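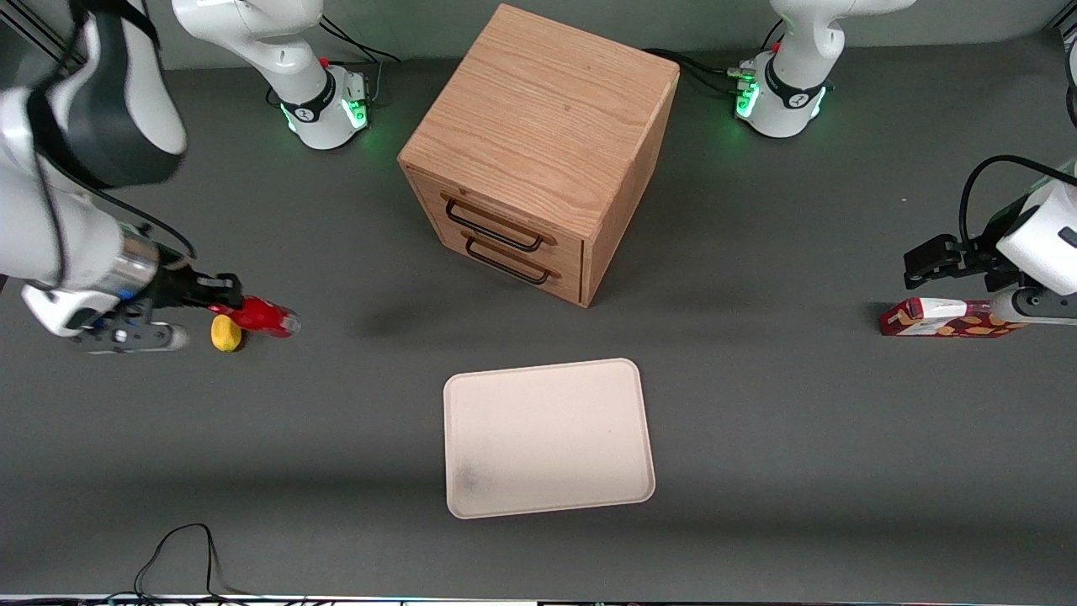 About us

Todus checks robot arms that are meant to work near people. We are a small test shop in Andport, with one long room, a store cupboard and more extension cords than we like. Companies send us an arm, a gripper or a piece of control software, along with a folder explaining why it is safe. We read the folder. Then we put it to one side and try to make the thing drop something.

We started because of a drop. Our founder, Britta Görtz, was running a packing line that had just taken on two arms. The brochure promised a grip that would hold through a power loss. One morning in March the power dipped for less than a second, the controller restarted, and on restart the gripper went to its home position. Home position was open. A full glass jar came down next to a worker's foot. The fault log showed a normal start, with no errors. The supplier pointed to the log for weeks as proof that nothing had gone wrong.

Britta still has that log. It is pinned up by the door, and every new hire gets asked what is missing from it.

What we do

Most of our work is pick and place on a tabletop, with things you could buy at any corner store. Bottles, snack boxes, small drawers with handles, trays. People sometimes expect crash dummies and sparks. We have found that a round bottle and a flat tray will show up more bad habits in a gripper than any impact rig we could afford. Bottles roll and flex. They are shiny enough to upset a camera, and they do not weigh the same from one end to the other once there is liquid in them.

A standard run with us is 940 picks. We did not get that figure from a handbook. It is what we can fit into our booking period with time left to write down what happened, and we would sooner admit that than dress it up.
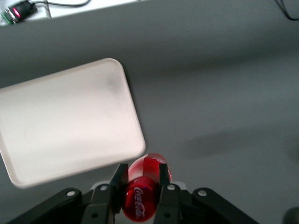
Bottle pick beside the tray, seen from the wrist camera.

The Pal fault

We are asked about this one more than anything else, so it may as well go here. Pal is a grip monitor, a piece of software that watches the gripper motors and decides whether an object is still held. Its maker, Timov, sent it to us with a claim of 4,000 picks in a row without a missed drop. We had no reason to call that false. We did wonder what had been picked.

In our first run Pal missed 17 drops. In each of them the object slid out slowly, the fingers closed a little to follow it, and Pal read the closing as a firmer grip. The arm then carried on to the tray with nothing in its fingers, let go of nothing, and reported a good place. On the screen every one of those picks was green.

Kofi Alhassan, our test lead, spotted it by eye on the third drop. We then spent two days failing to make it happen on purpose, and at that point Timov suggested, politely, that our table was at fault. That was a fair thing to suggest. We checked the table. We changed the finger pads, swapped the cables and ran the other arm. The drops came back as soon as the object was held off center, with the heavy end hanging out past the fingers.

Timov's own runs had all used a block gripped at its middle. They have since changed the monitor so that finger travel after the grip counts as a warning. We retested it and the slow slide is now caught. A fast slip from a tilted wrist is caught most of the time, and "most" is the word in our report. Timov asked for a different word. We kept ours.

What we don't do

We do not hand out a seal or a sticker. Two customers have walked away over this, and we understand why – a sticker is easier to put on a website than a 40-page report. But a pass on our bench tells you how one machine behaved with one set of objects in one room. Anybody who reads more into it than that is doing so without our help.

We do not test anything we have had a hand in designing. We do not accept video in place of a run. And we don't use the phrase "fail-safe" in our reports unless the writer can say which failure, and safe for whom.

We should be as hard on ourselves. For our first year we logged stops but not near stops, and so there is a stretch of older reports that look cleaner than they ought to. They have a note on the front now. If you hold one and it has no note, write to us and we will send the corrected copy.

Who we are

Britta Görtz runs the shop and signs every report. She is the person to call if you think we got something wrong.

Kofi Alhassan leads testing. He came from elevator repair, and has little patience for the word "smart."

Elspeth Rankin writes the reports. She was a claims adjuster for over a decade and reads a fault log the way she used to read a statement about a dented bumper.

Faizal Liew looks after the arms, the grippers and the stop circuits. Nothing on the bench moves until he has pressed each stop button himself, including the ones he pressed an hour ago.

Finn Dreßler joined us as a trainee and now keeps the object list, with the weight and size of everything we pick up. He has asked that visitors stop eating from it.

Visiting

Customers may watch their own runs and are welcome to argue with us during breaks. Please bring your own failed runs if you have any. They save us time, and we tend to worry about the folders that don't have them.

Page last updated December 2020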